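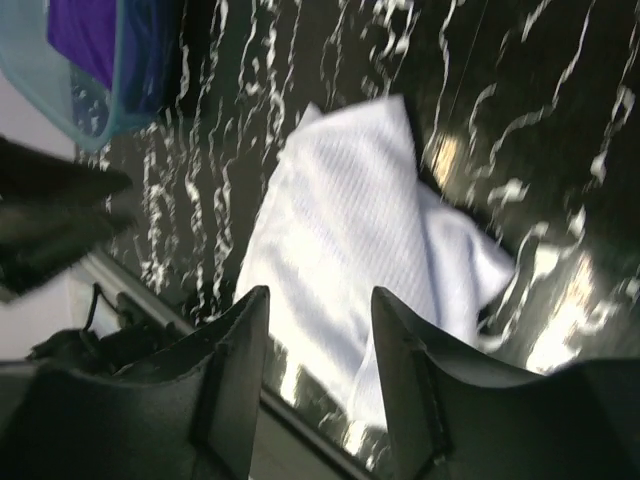
My aunt sold me her old station wagon in May, and I have been in love with it ever since, in the slightly foolish way you can love a car with a sagging headliner and a radio that only gets two stations. She had kept every receipt. She had also kept it under a tree for years, and the paint had gone so flat and chalky that you could rub your sleeve on the fender and come away with a blue elbow. I spent a good many evenings after that at the kitchen counter with a folded towel lying on the dark stone, white veins running side by side and the light sliding around on the polish, and I kept thinking that I wanted my hood to do that. I wanted to lean over it and see the ceiling bulb looking back at me.

So I asked around, and everyone sent me to Dunstan, a one-bay shop out on the Drenbridge road, where Orathai Jaidee has been bringing tired paint back to life for longer than my wagon has been on the road. She walked around the car twice without a word, crouched by the rear door, and told me it was better than I thought and worse than I hoped. Then she put the kettle on, and we talked until well past six.

What she wanted me to understand first was that most of the harm done to a car's finish is done by people who are trying to be nice to it. They wash it in full sun. They use dish soap, and the same sponge for the wheels and the doors. They wipe off dust when it's dry (I looked at my shoes at this point, having done exactly that with my sleeve not ten minutes before), and every wipe drags a little grit along with it.

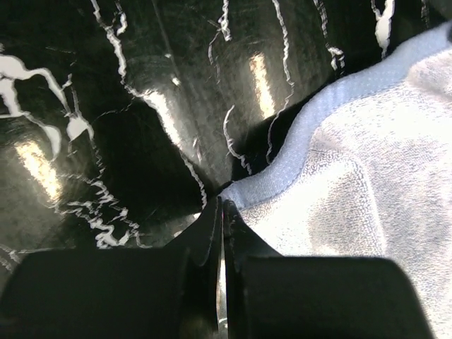
Orathai put it more kindly than I would have, saying that "a scratch is just a hurry you can see," and that if I remembered one thing it should be to rinse for twice as long as I felt like rinsing. She'd rather see a car go a month without a wash than get a rushed one.

After the rinse comes the wash, top to bottom, with two buckets, and after that the clay, which I had never heard of and now can't stop talking about at dinner. You slide it over the wet paint and it picks up all the little specks that soap leaves behind. You can feel it working, too! It grabs at first and then it glides. Only then did she bring out the polisher, an old Uteck with tape wound around the handle, and start on the hood, one small square at a time, with a dab of Orkora compound that smelled a bit like oranges.

I had expected it to be loud and dramatic. It was slow, and quite peaceful, and the blue came up by degrees until I could make out the rafters in it.
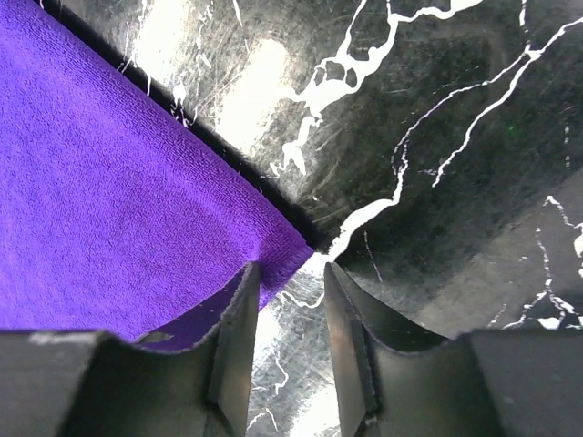 Purple microfiber, laid flat.

She is particular about cloths. Hers get washed by themselves, warm, with no fabric softener, and dried on low, and any that touch the ground are demoted to wheel duty and never come back. When she buffs, she folds the cloth over and over so there's always a fresh side, and she hardly presses at all.

The whole job took 3 visits, and the bill came to $1,766, which included the headlights and a spot of rust behind the fuel door that I hadn't known to worry about. You could do a good part of it yourself for far less if you have a shady driveway and a patient back. I am 59 and have only the driveway.

The radio still gets two stations. I have an appointment about the headliner.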